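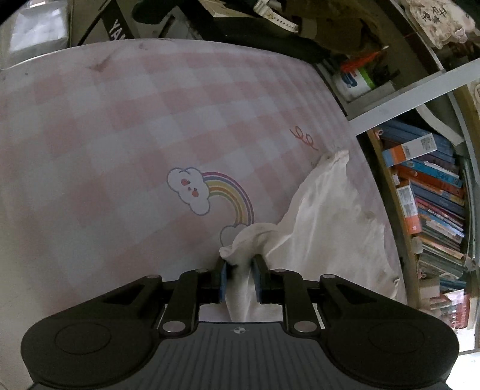

구름과 무지개 그림이 있는 분홍색 체크무늬 테이블, 그리고 흰색에 가까운 천

물건을 오래 쓰는 사람들의 이야기를 듣는 세 번째 인터뷰입니다. 이번에는 작은 공부방 '프레솜비'를 운영하는 분을 만났습니다. 이름은 쓰지 않기로 약속했기 때문에 이 글에서는 '운영자'라고 부르겠습니다. 저는 한국어로 글을 쓴 지 3년이 되었고, 아직 어색한 표현이 있을 수 있습니다. 운영자의 말은 녹음을 듣고 그대로 옮기려고 노력했습니다.

프레솜비는 4월에 문을 열었습니다. 방의 넓이는 33제곱미터이고, 오후 2시부터 아이들이 옵니다. 제가 제일 먼저 물어본 것은 분홍색 테이블이었습니다. 어른이 고른 테이블처럼 보이지 않았습니다.

"처음에는 저도 마음에 들지 않았어요. 저는 무늬가 없는 것을 사고 싶었거든요. 그런데 딸이 구름 얼굴을 보고 이것이 좋다고 했습니다. 볼이 산호색이고 눈이 아주 작지요. 딸은 그 구름이 졸린 것 같다고 말해요."

테이블은 '테넨트'라는 중고 가게에서 샀다고 합니다. 가게 목록에 828번이라고 적혀 있었고, 운영자는 그 번호표를 아직 서랍에 가지고 있습니다. 왜 버리지 않았는지 물었더니 잠시 생각한 다음에 이렇게 대답했습니다.

"버릴 이유가 없었어요. 작은 종이니까 자리를 차지하지 않고요."

상판에는 흐린 갈색 얼룩이 있습니다. 저는 얼룩이 신경 쓰이지 않는지 조심스럽게 물어보았습니다.

"손님이 오시면 조금 신경이 쓰입니다. 코코아인지 물감인지 이제는 몰라요. 여러 번 문질러 보았지만 저는 힘을 많이 주고 싶지 않아요. 무지개 인쇄가 벗겨지면 아이들이 얼룩보다 더 싫어할 거예요. 주황색 줄을 손가락으로 따라가는 아이가 있어요. 숙제를 하기 전에 꼭 한 번 합니다."

다음은 천에 대한 이야기였습니다. 운영자는 테이블을 닦을 때 이런 밝은 색의 천을 좋아합니다. 흰색 천은 무엇이 묻었는지 바로 보이기 때문이라고 합니다. 색이 진한 천도 써 보았지만, 언제 빨아야 하는지 알기 어려웠다고 했습니다.

"저는 먼저 지우개 가루를 손으로 모읍니다. 그다음에 천에 물을 조금 묻혀서 구석부터 닦아요. 가운데부터 시작하면 가루가 전부 바닥으로 가거든요. 마지막은 마른 천입니다. 천은 두 장이면 충분해요."

천을 어떻게 접는지도 물었는데, 운영자는 웃으면서 접지 않는다고 말했습니다. 청소가 끝나면 그냥 널어 둔다고 합니다. 친구가 하는 세탁소 '템바'에서 반듯하게 접는 방법을 배운 적이 있지만, 집에 와서 바로 잊어버렸습니다.

테이블의 가장자리는 둥급니다. 아이들이 뛰어다니는 방이어서 운영자는 이 점을 제일 좋아합니다. 가까운 곳에 책장이 있고, 책을 꺼낸 아이는 보통 테이블 끝에 책을 올려놓고 그대로 서서 읽습니다.

"앉아서 읽으라고 말하지만 잘 듣지 않아요. 재미있는 책은 서서 읽는 것 같습니다."

저는 마지막으로 새 테이블을 살 계획이 있는지 물었습니다. 운영자는 지난겨울에 '플레르켈' 가구점에서 밝은 회색 테이블을 보고 왔다고 했습니다. 크기도 맞고 값도 괜찮았습니다.

"딸에게 사진을 보여 주었어요. 딸이 구름은 어디에 있느냐고 물어보더군요. 그래서 아직 사지 않았습니다."

다음 인터뷰에서는 오래된 우산을 고쳐 쓰는 분의 이야기를 전하겠습니다.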